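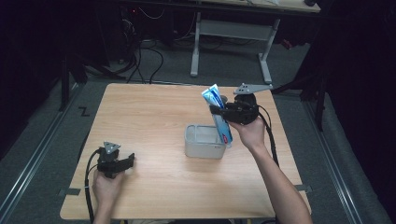

The Wudemix station runs on a pair of hand-held grippers, and most of the trouble we get called about comes from how they are set up at the start of a shift. These answers cover the table, the grippers and their cables, and the checks to do before recording. Use one simple item for your first trial and keep the other hand out of the way, as with the toothpaste tube here, clamped by the right gripper at the side of the bin while the left one stays low over the table and holds nothing. If that much feels awkward, sort it out before going on to a full task.

How long does set-up take?
Allow 20 minutes if the station was used the day before. Allow longer if the table has been moved, as the position checks have to be done again.

Where should the bin go?
Near the middle of the table, with clear space on both sides. Either gripper should be able to reach over the rim without the operator leaning. If you have to lean, move the bin and not your feet.

How should I hold the grippers?
From below, with a bent wrist and a relaxed hand. Keep your fingers off the jaws and away from the metal plate on top. Long sleeves should be rolled up past the elbow.

What do I do with the cables?
Let each one leave the gripper in a loose curve and run down beside your forearm. Tie it once near the hand and leave enough slack to turn your wrist fully both ways. A tight cable pulls the gripper off line and wears out the connector. Don't wrap it around your arm.

One jaw closes before the other. Is it broken?
Usually not. Switch off at the wall, open the jaws by hand and look for grit or bits of label in the slide. Clean it with a dry brush. Don't use oil, even a small amount – it collects dust and you will be cleaning it again within days. If the jaws still close unevenly, fit the spare and tag the faulty unit for the bench.

How often do the fingertips need changing?
Every 5 weeks in normal use. Change both tips on a gripper together, even when only one looks worn. Undberg tips and Ginting tips are slightly different lengths, so never mix them on the same gripper.

The plate on top has come loose. Can I just tighten it?
Yes, but the gripper must be calibrated again afterwards. Hold the plate square while you do up the screws, a little at a time on each side. Finger tight plus a quarter turn is plenty.

How do I calibrate?
Rest both grippers in the cradle with the jaws closed, start the routine in Flalitz and leave them alone until it finishes. Then open and close each one seven times. An offset under 5 is a pass. If you get error 23, a connector isn't seated. Unplug both ends, plug them back in and start over.

Can I move the table?
Please don't. If it gets bumped out of place, line it up again with the marks in the set-up sheet and write it in the log.

Who looks after repairs?
Wulan Saragih handles the bench and the spare parts. Leave the tagged gripper on her shelf with its cable attached, and note on the tag what you were doing when the fault showed up. Requests left before noon are normally looked at the same afternoon.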